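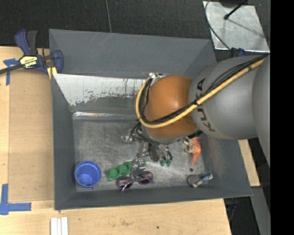 Gray metal bin on a light wooden tabletop, scuffed inside.

About Pralmont Town Guides

Small publisher. Town guides, walking maps, short histories of places the big guidebooks give half a paragraph. Based in Bristlow, upstairs on Kimness Street, door next to the shoe repair. Ring twice, the first ring doesn't always go through.

How we got going

Pralmont began with one folded sheet. Aravind Kaimal had moved to Bristlow for a surveying job and couldn't find a decent map of the old town. The one at the station still showed the tannery, the horse market and a bridge that went in a flood. So he drew one. Walked every street on his lunch hours, wrote the old gate names in the margins, had 600 run off at a copy shop and left them in cafes and the two hotels. They went. He printed more and charged for them.

The second sheet was the river walk. Then a booklet on the walls, which took much longer than anybody wanted. Bristlow was laid out as a garrison town, in a square, and parts of the ditch are still there if you know to look behind the school and along the allotments. Most of it got filled in for the ring road. The walls booklet is still what people write to us about, mostly to argue over where the east gate stood. We've moved it twice. Current position is in the third printing, page 31, and we're happy with it for now.

We became a proper company after that. Name comes from the hill west of town, the one with the water tower.

What we do

Town guides. Pocket size, stapled, one town each. A history up front, then the walks, then the practical stuff: trains, buses, market mornings, where to park, which museum shuts for lunch.

Walking maps. Folded sheets, drawn by us from our own walking. Contours where there's enough hill to bother. Steps are marked, and so are benches and drinking fountains, which started as a request from a reader with a bad hip and is now on every sheet.

Short histories. Longer reads, usually on a single thing. The walls. The salt road over Nautiyal Pass. The railroad that was meant to reach Kimness and stopped four miles short (the embankment is still there, good blackberries). The county line and why it has that odd kink in it by the mill.

Custom work. Towns and hotels sometimes ask us for a sheet of their own. We do a few a year. We keep the say over what goes in, so if the bypass is ugly to walk along the map will say take the other path. One client didn't like that. We still did the map, for somebody else.

The catalog

Right now there are 108 titles, counting the sheets. Not all in print at once. The full list is on the catalog page and there's a paper version we can mail you, just send a stamped envelope. If something says "between printings" it means we're revising it and you can put your name down. Revisions mostly come out in November, when the walking season's over and there's time to sit and check things.

Oldest guide still selling is Bristlow itself, now on its seventh edition. Newest is the Upper Nautiyal valley, all the villages from the dam up to the pass. That one was slow going. The road's closed half the year and the parish records are split between three offices, one of which only opens by appointment and has no phone.

How we work

Somebody walks it. That's the rule and it hasn't changed. Every route is walked both directions before it's printed, and walked again before a reprint. Distances come off a measuring wheel. Times are for an ordinary adult with a bag who stops to look at things. Fast walkers complain about this. Halve it if you like.

For the history we go to the archive first, the town hall second and the pub last. Stories from the pub do get in but they're marked as stories. When two sources give two dates we print both. A founding date carved over a door is not proof of anything, several of them in this county were carved a long while after by people who wanted an anniversary.

Place names: we give the one on the current road signs, then older ones in brackets. The region has changed hands a fair few times and most villages have at least two names, some have more. We don't take sides. If we've left one out please tell us.

Corrections

We get things wrong. The Kimness guide had the ferry leaving from the north landing for an entire summer and we're still sorry about that. Corrections go on the corrections page as soon as we've checked them, and a printed slip goes in any copies left on the shelf. If you send in a correction and it makes it to the next edition you get a free copy and your name in the back. The list in the back of the Bristlow guide is up to 307 names now, in small type. Some of them have been in there since the first sheet.

Best way to send one: page number, what it says, what it should say, how you know. A postcard is fine.

Where to buy

Bookshops and newsstands across the county, the station kiosk in Bristlow, the tourist desk at Kimness (summer only), and the counter here. Also by mail. Postage is at cost. Shops wanting stock should write to the trade adress on the contact page, terms are sale or return and we're easygoing about the return part.

Schools get the short histories at half price. Teachers, ask for the class set of the walls booklet, it comes with a blank plan of the town the kids can fill in. Works well with the ditch walk, which is flat and takes a little under an hour with a class, longer if it's muddy.

Who's here

Aravind still draws most of the maps and does the final check on all of them. The rest of us write, walk, pack, answer the phone and carry boxes up the stairs, in no fixed order. No one is only an editor. Out in the smaller towns we have correspondents who let us know when a footpath closes or a bus route changes, paid in guides and the odd lunch.

Looking for walkers at the moment, specially for the lowland towns south of Bristlow. Needs: good boots, legible handwriting, own transport helpful. Some paid days, not many. Write a page about the place you live and send it in, that's the application.

Visiting

Counter is open mornings. Afternoons we're often out but try the bell. You can look through the old editions and the map drawers, no charge, just don't bring coffee near the drawers. Copies of most pages while you wait.

Page last updated 24/10/2003. New prices are on the order form, ignore the ones printed on the back covers untill we've restickered them.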